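Temonside Gaming Floor Harm Reduction Project
Second progress report to the grants officer

Prepared by Levente Antal, project lead

Where we stand

You asked for a plain account of whether the grant is doing what we said it would do. My answer is that half of it is, and I'm not yet convinced by the other half. The reporting template wants a traffic light colour for each milestone. I've left the colours out, having seen what people do with amber.

The agreement covers two strands. The first is staff training at the Temonside club, so that floor workers can recognize a patron in trouble and do something useful about it. The second is the trial of the Jindley pre-commitment system on the club's slot machines, under which a player sets a spending limit before starting and the machine holds them to it. The club has been cooperative on both, although its enthusiasm is noticeably greater for the one that costs it nothing.

Training

We undertook to train 40 floor and bar staff by the end of March. We have trained 30. The shortfall comes mostly from the night roster, where the club has had trouble finding cover and where, in my view, the training is needed most. People who have been losing for six hours are seldom doing it at lunchtime.

Those who came gave the sessions good marks. I'd ask you not to read much into that. Feedback forms filled in on paid time, with the supervisor collecting them at the door, tend to come back favourable. What I would like to see is a change in the incident log, and so far the log shows 13 recorded conversations with patrons over the period. Before the training it showed 2. That could mean staff are now speaking up. It could equally mean they have been told to write things down. I've asked for the entries to include what was said and what followed, and the newer ones are better for it.
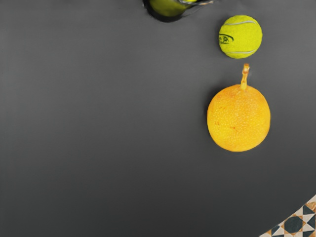

Pre-commitment trial

The system went live later than planned. Szekeres, the installer, had to replace the card readers on one bank of machines, then found the replacement readers didn't talk to the club's membership software. Each party blamed the other for most of a month. I sat through three of those calls and can't tell you who was right.

It now works, in the sense that a player can set a limit and be stopped on reaching it. What it doesn't do is stop the player from taking out the card and carrying on as a guest. I raised this at the design stage and was told the club expected most members to play with the card in because of the loyalty points. I've seen no figures to support that expectation. Until guest play is either restricted or at least counted, any claim that spending has gone down among limit-setters tells us very little about what those people are spending in total.

The vendor's dashboard makes the picture look rosier than it is. It reports "limits honoured" as a percentage, and the percentage is always close to perfect, because a limit counts as honoured when the card comes out. I have asked Jindley to change the measure. They've offered to change the label.
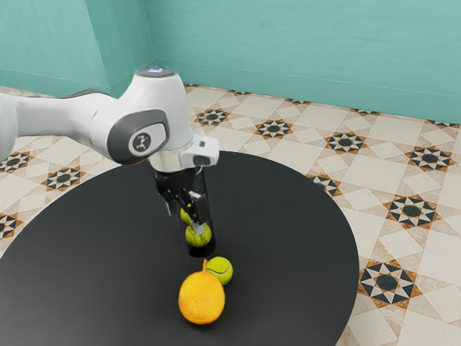

Independent evaluation remains the weakest part of the project. Bastesico were engaged to interview players and to compare the club's records with those of a similar venue nearby. Their interim note ran to many pages and said that attitudes to limit-setting were "broadly positive and evolving." I sent it back. My objection is that everyone interviewed had already chosen to use the system, and the people I worry about are the ones who walked past the sign. An evaluation has to be held to a harder standard, and I've asked for interviews with non-users before any further invoice is approved.

They have agreed in principle. The comparison venue is less certain, as its owners have gone quiet since learning that the results would be published. If they withdraw, we'll have a before and after for one club and no way to separate the effect of the system from the effect of a slow winter.

Spending

The training strand is under budget, which simply reflects the staff who haven't attended. The installation strand is over, owing to the card readers. I don't propose to move money from one to the other. If we do, the night staff will never be trained, and the club will have got its hardware paid for out of a fund meant for people. Szekeres should absorb at least part of the reader cost, and I've written to them on that point. No reply yet.

What I'm asking for

An extension to the training deadline, with the unspent money carried forward and tied to the night roster. The club should confirm in writing how it will cover the shifts, as a verbal promise has already been made and missed.

Your support in pressing for guest play data. The club says the information belongs to the machine operator. The operator says it needs the club's consent. A letter from the funder would probably settle the matter sooner than another one from me.

A hold on any public announcement. I understand the minister's office would like to describe the trial as a success in the spring. I can't stop that, but I don't want this report cited in support of it. We have a system that works when people use it as intended, and a group of players about whom we know next to nothing.

The next report will include the revised incident log and whatever Bastesico has by then. If the comparison venue pulls out before that, I'll let you know separately.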